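The Delton Everyday Cloth

A square of fabric for the things that keep happening to your table.

We sell a lot of cleverer products than this one. The Delton is a cloth. It has a soft, slightly fuzzy face with a fine diagonal weave, and it comes large enough to fold over a few times and still cover your hand. Prultby has stocked it since the shop was one shelf and a kettle, and we have now sent out nearly 1000 of them, mostly to people who came in for something else.

The color is turquoise. We were offered a tasteful gray and turned it down - a gray cloth on a gray counter can stay lost for a month. The Delton goes a bit more teal in the folds and brighter where the light lands on it, and it stands out nicely on a pale tabletop.
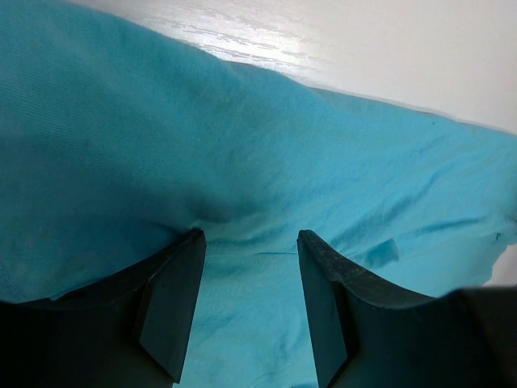

What it's good for

Dusting, drying glasses, buffing fingerprints off a white table, lining a drawer, covering bread dough if you've kept one aside for the purpose. Please keep one aside for the purpose.

It will not remove candle wax. We tried, at some length.

Washing

Warm wash, with similar colors the first time. Skip the fabric softener. Tumble dry on low or hang it over a chair like everyone does.

Ordering

Item number 308
Sold in packs of 3 or 5
Colors: turquoise
Hemmed on all sides
Goes with: Gana drying rack, Maillard oven mitt (also turquoise, sorry)

The 5-pack is back in stock in May. Single cloths are sold at the counter only.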